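Peixoto wrist camera set: README and data card

Status: release 2, 4 Jul 2026
Replaces: release 1 (November)
Contact: use the issue tracker of the Peixoto repository

What is in the set

Peixoto is a set of recordings from a two-finger gripper working over a pale tabletop. The arm is driven by a person through the Tatadano control software. Each episode holds the wrist camera stream, the joint positions, the gripper opening and a short task line in English. There are 2490 episodes in this release. The last one had 2000.

Most of this file is about the rules we record and label by. The file layout is at the end. If you only want to load the data, skip to it, but please read the part on unclear views first, as it changes what you can expect from the labels.
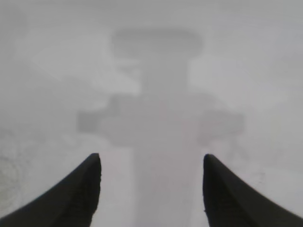 Sendness Manipulation Group, Recording and Labeling

Rules for unclear views

A wrist camera does not always give a usable picture of what is past the fingers. Release 1 left those views to each labeler, and the results did not agree. Some people named an object from a gray outline, others wrote nothing. The rules below apply to all 2490 episodes, including the old ones, which were labeled again.

1. Label what the view supports. If the fingers are clear and the rest is a blur, the fingers get a label and the blur gets "unresolved". A shape alone is not enough for an object name.

2. Do not carry a name over from another view. You may know from a later view what was on the table. The label for this view still says "unresolved". The task line is where the intended object is named.

3. Do not sharpen, brighten or otherwise change a view before labeling it. Labelers see the same pixels that users get.

4. Keep the view. Unclear views stay in the episode at their original place in the stream. They carry the flag view_quality = low so that you can filter them yourself.

5. Two labelers set the flag separately. If they differ, the view is marked low.

We know rule 2 costs some users work. If you are training a tracker and want names carried across an episode, there is a small script in tools/propagate that does it. Its output goes to a separate file and should not be mixed with the hand labels.

Rules for recording

Before an episode
– Check that the gripper opens and closes over its full range with nothing between the fingers.
– Set the speed limit in Tatadano before the arm is enabled. The limit is stored in the episode header and cannot be changed during a take.
– Keep one person at the controls and the stop button within that person's reach. Anyone else stands behind the floor line.
– Write the task line first. An episode without a task line is rejected by the upload check.

During an episode
– No hands over the table while the arm is enabled. If an object has to be moved by hand, stop, disable the arm, move the object and start a new episode.
– Leave the room lighting alone. Shadows from the arm and from the objects are part of the data. We do not try to light them away.
– Do not restart a take for a poor approach. Missed grasps, slow approaches and changes of mind are kept and marked in the outcome field.

After an episode
– Fill in the outcome field right away: done, partly done, not done or stopped.
– A stop button press is always "stopped", even if the task was already finished. Add one line saying why it was pressed.

Labeling woven and open-work objects

Baskets and similar items gave us the most disagreements after unclear views. The weave has holes, the rim can be loops, and the shadow on the table repeats the same pattern. We settled on this:

The outline follows the outer edge of the rim, loops included. Gaps in the weave count as part of the object. Gaps inside rim loops count as part of the object too, even when the table can be seen through them. Where a finger covers the object, the outline stops at the finger and picks up again on the other side. Do not draw the hidden part by guesswork.

Shadows have their own class, with two kinds: shadow_object and shadow_robot. Use the second for the arm and gripper. Where the two run into each other and you cannot find a border, label the whole area shadow_mixed.

Small specks on the table are not labeled. They are not cleaned out of the images either. 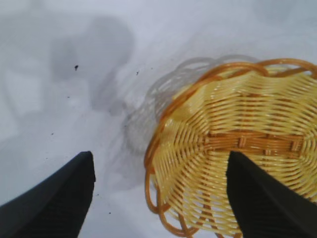

Open jaws over the table, with the right finger across part of the basket.

Gripper state

The gripper field comes from the motor reading, never from the picture. It runs from 0 (closed) to 1 (open). We do not record a separate "holding" value. Release 1 had one, set by hand, and it was wrong often enough that we took it out. If you need it, work it out from the motor current, which is included for every step.

Layout

Each episode is one folder:
meta.json – task line, outcome, speed limit, software version
wrist/ – camera stream
state.csv – joint positions, gripper opening, motor current
labels/ – one file per labeled view
notes.txt – present only if the operator wrote something

Episodes are packed in 62 archives. Each can be opened without the others. The split file is at the top level and goes by session, so views from one session never land in both train and test. Please keep it that way if you make your own split.

Known problems

In 16 episodes the state file starts slightly later than the camera stream. They are listed in known_issues.txt, and the time stamps are correct in both files, so align on those and ignore the row number.

The view_quality flag has only two values. Several users asked for a finer scale. We tried one and the labelers could not agree on the middle steps, so it stays at two for now.

The table surface is pale throughout the set. A model trained only on Peixoto should be checked on darker surfaces before you rely on it.

Use and limits

The set is meant for research on grasping, tracking and view quality. It has not been tested as a basis for any safety function, and the rules in this file do not replace the risk assessment for your own cell.

Changes to the rules go through the tracker. Open an issue with the episode number and the rule number you think is wrong. A rule change is applied to the whole set or not at all – we do not mix versions within a release. Lultby, the label viewer, reads the rule version from the header and gives a warning if a file is older than the release it sits in.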